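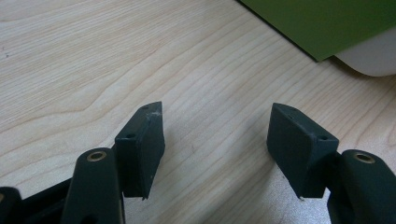
I'd been meaning to get out to the Trallinlow shared workshop for the better part of a year, and on 13 May 2026 I finally did, 61 kilometres each way with a thermos and a very patient dog in the back seat. They hold an open evening every so often for anyone curious about the home robotics people, and I can only say they made a stranger feel very welcome (there was date slice, which helped).

The group is building what they call the Stadness gripper, a hand-held one, so you do the reaching yourself and the fingers do the pinching. I'd pictured something big and clanking! It's a neat thing with two dark green fingertips, shaped like wedges, that face each other over the table, and arms behind them with little brass-coloured bushings set into the ends. I'm a sucker for a bushing. The fingertips have picked up a chip and a nick or two along the top edges, and I liked them all the better for it, the way you like an old chisel.

I was told this is the third version. The first one, the Dalden, was glued together over 8 evenings in a carport and had a habit of dropping teaspoons. The second got as far as a drawing. My own go at it went well enough: I tried for a walnut, missed 3 times, and got it on the fourth to a small cheer from the far bench.

We talked for ages about fingertip pads, and whether bare ones grip better than rubbery ones, and I came away with no firm opinion but a page of notes and a catalogue from Mondal, the hardware shop down the road, where they buy their screws. Parking is around the back, past the tank. The next open evening is in June, and you'll want a jumper.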